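Community health workers wanted, two positions, Dalen County Health Cooperative 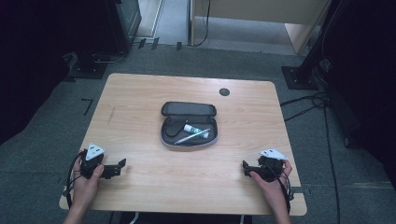
## About the job

The Dalen County Health Cooperative is hiring two community health workers for its Londalville clinic. One position is full time and one is 30 hours a week. Both are paid hourly and both come with health and dental coverage from the first day of the second month.

The clinic opened in 1925 as a county dispensary and has been run by its members since the hospital in Morkach closed its outpatient wing. Last year we saw 2854 patients. Many of them have no insurance, or have a plan with a deductible so high that they put off care until they are very sick. The two new workers will spend most of their time with these patients, at the clinic and in their homes.

This is not a nursing position. You will not give medical advice, draw blood or handle prescriptions, other than helping people get them filled.

## What you will do

- Meet new patients after their first visit and go over what the doctor or nurse practitioner told them
- Help people fill out applications for Medicaid, the clinic's sliding fee scale and drug company assistance programs
- Make home visits, mostly to older patients and to new mothers
- Set up rides to the clinic and to specialists outside the county
- Call patients who missed an appointment and find another time
- Keep notes on each contact and turn them in by the end of the next working day
- Attend the staff meeting and the monthly case review
- Help at the flu shot clinics in the fall and at the blood pressure table at the county fair

The full-time worker will also cover the Gomar satellite office two mornings a week. It is 11 miles from Londalville on the county road, and there is no bus. Mileage is paid for this and for all home visits.

## What we are looking for

You need:

- A high school diploma or GED
- A valid driver's license, insurance and a car you can use during the day
- Two years of work with the public, paid or unpaid. Church, school and tenant group work counts
- Enough comfort with a computer to enter notes and look up records

It helps if you speak Spanish or Bengali, or if you have dealt with Medicaid paperwork for yourself or a family member. People who live in the county will be given preference if two applicants are otherwise equal.

No health care background is required. Training takes six weeks and is paid at the regular rate. It covers privacy rules, home visit safety, CPR, the benefits programs and basic information on diabetes, asthma and prenatal care. For the last two weeks you will go out with a worker who is already on staff.

## Hours

Full time is 8:30 to 5:00 with a half hour for lunch. The part-time schedule can be worked out with the supervisor, but must include one evening until 8:00. Neither position is on call. The clinic closes on county holidays, and these are paid for both positions.

After six months each worker has a review with the supervisor, Kumudini Sarkar. In February all hourly staff are considered for a raise.

## How to apply

Send or bring in:

1. A letter of no more than one page telling us why you want this work
2. A resume or a list of the jobs you have held, with dates
3. Names and phone numbers of two people who are not related to you

Address it to Yoga Khoo, Personnel, Dalen County Health Cooperative, Londalville. Application forms are also at the front desk for anyone who does not have a resume – ask for the blue one, as the white form is for patients.

Applications must reach us by 5 September 2002. Interviews will be held at the clinic and last about 45 minutes. You will meet with the supervisor, one of the nurses and a member of the patient board. We check references and driving records before making an offer, and a TB test is required before the first day (we pay for it).

We will write to everyone who applies, whether or not they are called in. Please do not phone the nurses' line with questions about the job.

The Cooperative is an equal opportunity employer. If you need an interpreter or other help with the interview, say so in your letter or tell the front desk.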